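Workshop and kitchen tips: when the robot drops the dishes

Fault of the month: a grip that closes but does not hold

Several readers who run a two-armed bench robot for kitchen jobs have written in with the same complaint. The arm goes down to the plate, the fingers close, the motor reports a good grip, and the plate slides out somewhere between the tray and the rack. Hamdia Demissie had it on her Brulta arms after almost three weeks without trouble. The notes below come mainly from her log, with some additions from Settimio Pace at the Dretetley repair bench.
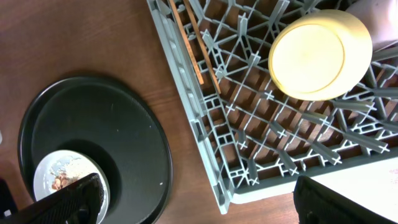
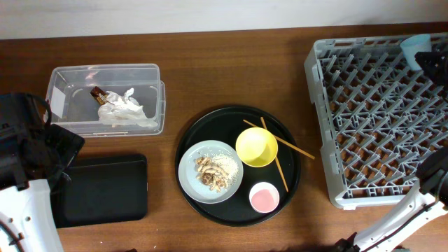
Clearing a round black tray into a grey dish rack. Food is still on the plate in both views.

What the fault looks like

The Brulta controller stores code 318 when finger current falls sharply after a grip has been confirmed. On Demissie's unit it was logged at the moment of the drop, so the arm carried on to the rack and opened its fingers over nothing. No stop was triggered. The default setting treats 318 as a warning only, and this should be changed before anything else is tried. Go to the limits page, find the entry for lost grip and set it to halt both arms. One arm halting while the other keeps moving is worse than no halt at all.

Likely causes, in the order worth checking

Grease on the finger pads. Textured pads hold well when clean and poorly with a film of oil in the pattern. Power off, then wipe with a cloth and warm water with a drop of washing-up liquid. Use an old toothbrush across the pattern and again along it. Dry fully before switching on. Do not use white spirit, which softened the pads on the unit Pace was sent in January.

Food on the rim. Scrape plates into a bin before the run. The grip program assumes a clean edge, and a few crumbs under one finger will tilt the plate as it lifts.

Grip force set too low. The Habte pads need a setting of 131 for small crockery. The older pads used less, and the value is not updated when the pads are changed. Enter it by hand for each arm.

Rack moved. A rack standing at an angle to its taught position puts the prongs in the wrong place. The plate touches a prong early, the wrist gives, and the fingers lose the edge. This is easily mistaken for a grip fault. Put two strips of masking tape on the table along one corner of the rack and check it against the tape before each run.

Cable drag. Look at the cable along each arm with the arm at full reach. If it is pulled tight there, re-clip it with more slack near the joint – but not so much that it can catch on a cup.

Safety

Do not reach in to catch a falling plate. Demissie did, and had her thumb pinched between finger and rim. Press the stop, wait for both arms to settle, then clear up.

Broken china is picked up with the power off at the wall. Fragments lodge in the pad pattern and will score the next plate, so go over the pads again with the toothbrush.

Practise with plastic plates until the log shows a full run with no warnings. Replacement pads are listed by Promlow as part 684 and are sold in pairs. Fit both at once – a new pad against a worn one grips unevenly and will bring the fault back.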